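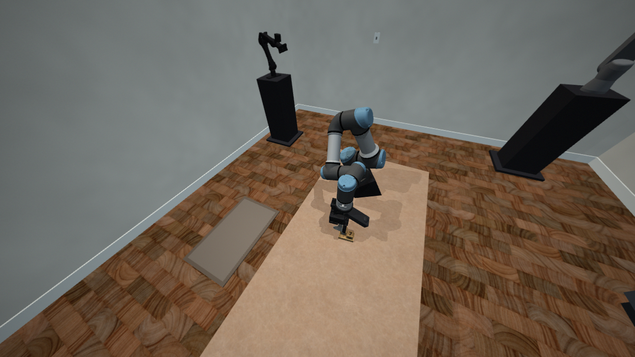 Can it fold a fitted sheet yet? A reader who signs as Hapeta wrote to us with exactly that after our March newsletter, and added that a machine which can't manage the laundry has no business being called a home helper. Fair enough, and no, it can't!

What the Mundora tabletop arm from Bukdale does do, and does rather nicely, is the small steady work: picking up a block, setting it down where you want it, then going back for the next one (and the next, for as long as you have the patience to keep laying them out). We'd happily give it a sorting job at the end of a workbench. Dishes, socks and anything floppy are still yours, I'm afraid, and we would sooner tell you so now than after the box is open.

Every Mundora order comes with the arm, the table clamp and the Destarow practice software, so you can try a chore on screen before you clear any space at home.

Lifts up to 3 pounds
Power cord: 54 inches
Practice tasks included: 200
Warranty: 2 years, parts and labor
Sheets: please keep folding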